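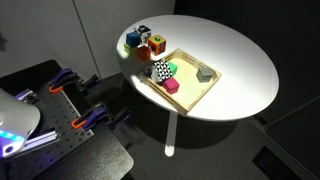

# Swanepoel toy library to reopen in larger space

07/12/2019

The Swanepoel toy library will reopen in February in the former Brundden shoe store, giving it more than twice the floor space it has now.

The library lends toys, puzzles and board games to families with children under eight. It has run out of two rooms behind the Stillura pharmacy since it was founded, and members have often had to wait outside on busy mornings.

"We had 60 families when I started and we have 300 now," said Kagiso Joubert, who manages the library. "The rooms stayed the same size."

The new space will hold 600 items on open shelves, with a play area at the front where children can try toys before taking them home. Building blocks and toy cubes remain the most borrowed items - wooden train sets come second.

Membership will stay at $5 a month. Families can keep up to four items for three weeks, and the late fee has been dropped.

Caritz, the landlord, has agreed to a three-year lease. Hậu Lã, the company's leasing manager, said the store had been vacant since spring and needed new lighting and a ramp at the side door. Both jobs are under way.

The current rooms will close for the move at the end of January. Items on loan at that point can be kept until the new space opens, and returns will be accepted at the pharmacy counter during normal store hours.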